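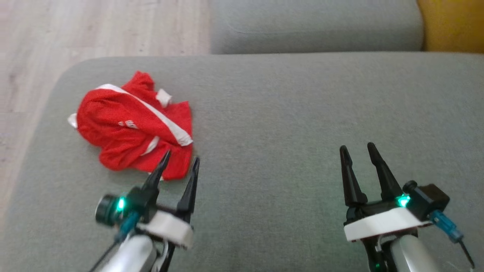
Filed under: Laundry & Clothing Care > Folding, Storage, Small Spaces

**Folding jerseys on the couch, who else does this?**

fouzia_lodhi
OK so I have three kids in rec soccer and one husband who still thinks he's in rec soccer, and Thursday is jersey night at our house. Everything comes out of the dryer or off the rack and gets dumped on the sofa, and I fold it right there on the seat cushion while something dumb plays on TV. I love it. I look forward to it all week!

My sister was over and she was horrified. She says you can't fold anything properly on a soft surface and I should be using the dining table or the top of the washer like a civilized person. My argument is that the couch is the right height if you kneel, the fabric grips just enough that a slippery mesh shirt stays where you put it, and I'm already sitting there.

The one thing I can't get right is the red jerseys with the big diagonal stripe. I want the stripe to show on top when they're stacked so everybody can find theirs without digging through the pile, and I keep ending up with a plain red square. Any ideas? Also open to being told the couch is fine.

eetu.n
The couch is fine. I've folded on a couch my whole adult life.

For the stripe: lay it face down first, arms in, sides in to the middle, then fold from the hem up toward the collar and flip the whole packet over. Whatever was on the chest ends up on top. If you start with it face up you're hiding the front from the first move. Took me years to figure out and I was so pleased with myself.

laundrybird
Going to disagree about the couch, sorry! A seat cushion has a rounded front edge and a bit of give in the middle, so anything you lay on it slides into a shallow bowl. You get a fold that looks straight while it's lying there and then it's crooked when you pick it up. Try the same shirt on a table and then on the cushion and compare. I used to be a couch person. I switched to an ironing board set low and I'm never going back.

fouzia_lodhi
@eetu.n FACE DOWN. Oh my gosh. I've been doing it face up since forever. Trying this tonight.

@laundrybird I hear you on the bowl thing, but mine is pretty firm and the seat is deep, so I can get the shirt well back from the edge. Maybe that's why it doesn't bother me?

laundrybird
Deep and firm would help, I'll give you that. Saggy old sofa, no way.

PKhokhar
Hi Fouzia, Parveen here from the sock thread! I'm with you on the sofa. My tip is don't try to start from the lump. Mesh jerseys come out all balled up, with the collar hiding on one side and a sleeve poking out someplace else, and if you just start pulling at it you twist it worse. Find the collar first. Pick it up by both shoulders, give it one good snap, and lay it down from the hem so the air comes out as it goes. Then do what Eetu says.

Knit jerseys with a texture also hold onto creases less than cotton does, so if the first try is ugly, shake it out and go again. Nothing is lost.

duvan_o
Shoulders first, yes. I washed kit for a club in college (332 shirts at the end of the season, I still dream about it) and the guys who tried to fold from the heap were always the slowest. The ones who snapped and laid flat had it down to about 9 seconds a shirt. We had a long table though. I would have loved a sofa.

Question for the group, does anybody roll these? We rolled the away kit because it went in duffel bags, and I got kind of attached to it.

eetu.n
Rolling for bags, folding for shelves. I'll die on that hill.

riz_afridi
I roll everything and I'm very happy. The stripe shows fine if you roll from the side and not from the hem. It comes out like a candy cane. My daughter picked hers out of the drawer by herself the first week.

laundrybird
Rolled jerseys unroll the minute a kid goes near the drawer. I've seen it with my own eyes many, many times.

riz_afridi
Pack them tighter? Mine stand up in a row, they hold each other in.

laundrybird
We have different kids.

fouzia_lodhi
The candy cane thing is adorable and I might do it for the little one's drawer.

Update on the face down method, it WORKS. Stripe on top, going corner to corner like it's supposed to. I did the whole pile and then unfolded one just so I could do it again. My husband came in and asked what was so exciting and I made him watch. He did one too. It was not good but he did it.

PKhokhar
Yay!! Did you find the collar first?

fouzia_lodhi
I did! It makes a huge difference. I used to hunt for a sleeve.

mossy_kitchen
Jumping in because I have a grey couch too and I want to know about lint. Does folding on it leave fuzz on the shirts? Mine sheds onto anything dark. Reds show it too, right along the white parts if there's black sock fluff hanging around.

duvan_o
Depends on the weave. Smooth and tight, you're OK. Anything fuzzy like a bouclé, put a sheet down. A flat bedsheet over the cushions is the best couch folding upgrade there is. You shake it out the back door when you're done and the sofa never knows.

laundrybird
See, now you're making the couch into a table.

duvan_o
I'm making the couch into a better couch.

mossy_kitchen
Sheet it is, thank you. I have an old Clomden one with a ripped corner that's been waiting for a job.

riz_afridi
Has anyone used one of those flip folding boards? I got the Orgate at a yard sale and it's pretty great for T-shirts, but for jerseys the panels are too narrow and the sleeves hang out. Adult sizes especially.

eetu.n
I have the Nisbet one, which is wider. It's fun for a weekend. On a soft seat it rocks, so that one does have to go on a table. By hand is quicker once you have the motion, at least for me.

PKhokhar
My mother used a big magazine as her board. She put it on the back of the shirt, folded everything around it, slid it out. Every shirt in the house was the same size as that magazine. I do it with a kids' atlas. It also helps with the soft surface problem, since you have something stiff in the middle to fold against. @laundrybird would this win you over?

laundrybird
Ooh. OK, that's clever. I'd try that.

fouzia_lodhi
Screenshotting this. We have a cookbook that's about the perfect size and I never cook from it.

One more question and then I'll let you all go. The numbers on the backs. If I fold face down with the sides meeting in the middle, I'm folding through the number every time. My oldest has a printed one and it's starting to crack down the side. Is that the folding or the dryer?

duvan_o
Dryer, nearly always. Heat makes the print stiff and then it cracks wherever it bends. Wash inside out, cool, hang it up. If you want to be extra careful, fold in thirds so the creases land outside the number. We never had trouble from folding, and those shirts got folded every single week.

eetu.n
Agree with Duván. And don't stack too high, the bottom ones get pressed hard. I keep mine to one short pile per person.

fouzia_lodhi
Rack from now on, then. It's January so the rack lives in front of the heater anyway, the whole living room smells like clean soccer and I kind of like it.

riz_afridi
"Clean soccer" should be a candle.

quietgarage
Been reading along for a while, first post here. I fold on the floor. Big rug, legs out, pile on one side and stacks on the other. Nobody has mentioned it so I wanted to put in a word. You never run out of room.

PKhokhar
Welcome! My knees say no but my heart says yes.

laundrybird
Floor is at least flat. I respect the floor.

fouzia_lodhi
Welcome!! We have wood floors by the couch and a dog, so I'd be refolding all night, but it sounds so peaceful. Do you do the snap first?

quietgarage
Always the snap. Best part.

mossy_kitchen
Did the bedsheet thing this morning with a full load of my son's practice stuff. No fuzz at all. I also tried the atlas trick with a photo album and my stack is so even I left it out on the arm of the sofa all day to look at — he's going to need one for gym tomorrow and I don't want to give it to him.

eetu.n
Give him the one from the bottom.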